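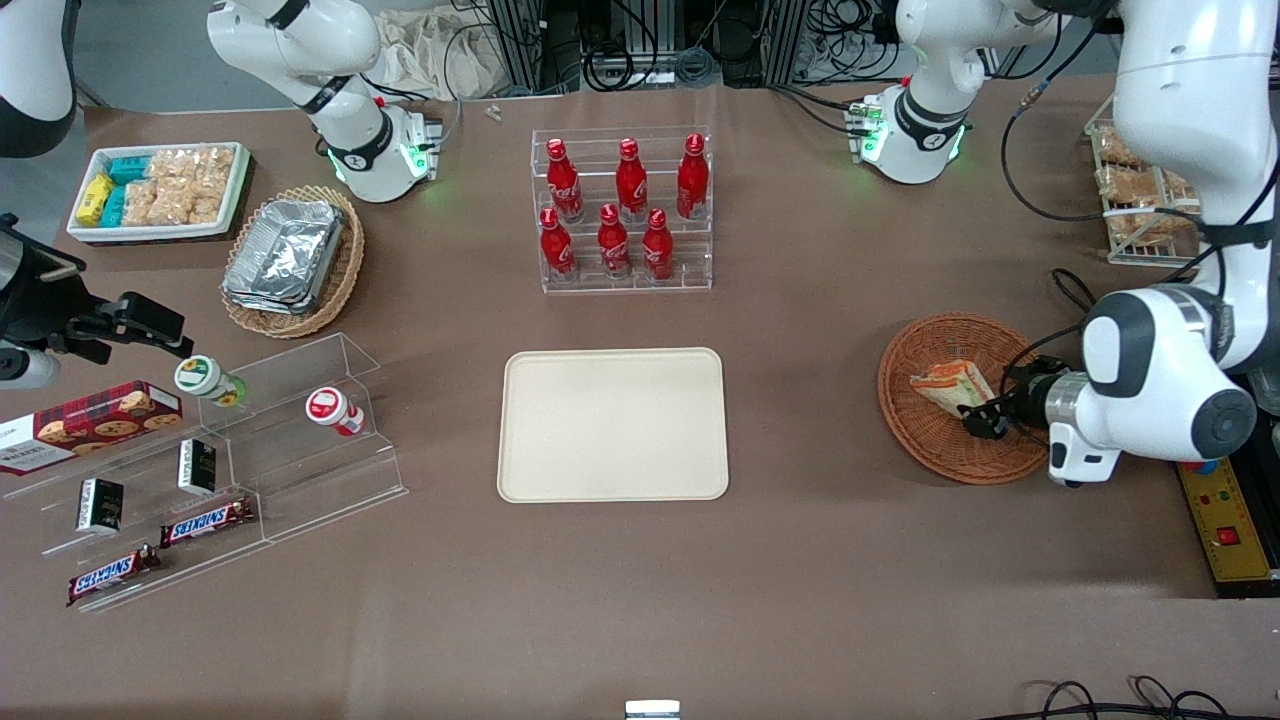
Figure 4. Gripper with wrapped sandwich at a round wicker basket.

4. Certificate Enrollment and Renewal

4.1 Before you begin

This section describes how to connect a Zokedo enrollment server to an internal certificate authority and how to issue the first certificates to managed computers. It applies to new installations. To move an existing database from an earlier release, follow the procedure in Section 9 instead.

Confirm that the following are in place:

- An administrator account with the Enrollment Officer role
- The root certificate of your organization, in PEM format
- A static network address for the enrollment server
- TCP port 1709 open between the server and all managed computers
- Clocks on the server and managed computers set from the same time source

CAUTION: Do not install the enrollment server on the computer that holds the root private key. The root key should remain on a system with no network connection.

4.2 Connecting the server to the certificate authority

1. Sign in to the management console with your Enrollment Officer account.
2. Open Authorities and select Add Authority.
3. Enter a display name. The name appears in reports and cannot be changed once the authority has been saved.
4. Select Import Root and choose the root certificate file.
5. Compare the fingerprint on the screen with the fingerprint in your key ceremony record. If the two differ in any character, select Cancel and obtain a new copy of the file.
6. Select Generate Request. The server creates a key pair and saves a signing request to the folder shown in the Output field.
7. Have the signing request signed by the root authority according to your local procedure.
8. Return to Authorities, select Import Signed Certificate, and choose the signed file.
9. Enter a passphrase for the server key. The passphrase must contain at least 16 characters.
10. Select Activate. The status changes from Pending to Active.

Note: If the status remains Pending, open the event log and look for the entry "chain incomplete." This entry means that an intermediate certificate is missing. Import it and repeat step 10.

CAUTION: The passphrase cannot be recovered. Store a sealed copy in a location that at least two authorized persons can reach.

4.3 Creating an enrollment profile

A profile sets the rules for a group of certificates. Each managed computer must belong to one profile only.

1. Open Profiles and select New.
2. Choose the computer group to which the profile applies.
3. Set the validity period. The default is 200 days.
4. Set the renewal window. Computers request a new certificate when the remaining validity falls inside this window.
5. Under Approval, choose Automatic or Manual. Manual approval is recommended for servers that accept connections from outside the organization.
6. Select Save.

Changes to a profile apply to certificates issued after the change. Certificates already in use keep their original terms until they are renewed or revoked.

4.4 Issuing the first certificates

Begin with a small test group — preferably computers used by your own department — before enrolling the full organization.

1. Open Enrollment and select the profile.
2. Mark the computers to be enrolled. A single batch may contain up to 200 computers.
3. Select Start Batch and wait for the summary page.
4. Review any line marked Refused. The usual reasons are a clock difference, a blocked port, or a computer name that does not match the directory.
5. Correct the fault and select Retry for the affected lines.

Note: Closing the browser does not stop a batch. To stop it, select Hold on the summary page. Certificates issued before the hold remain valid.

4.5 Revoking a certificate

Revoke a certificate at once if a computer is lost or its private key may have been copied. Open Certificates, find the serial number, select Revoke, and choose a reason code. Then select Publish List so that other systems receive the updated revocation list.

CAUTION: Revocation is permanent. A computer that is later returned to service must be enrolled again under Section 4.4.

Section revised April 29, 2021. Technical review: Štefánia Krajčí, Natanael Aguiar.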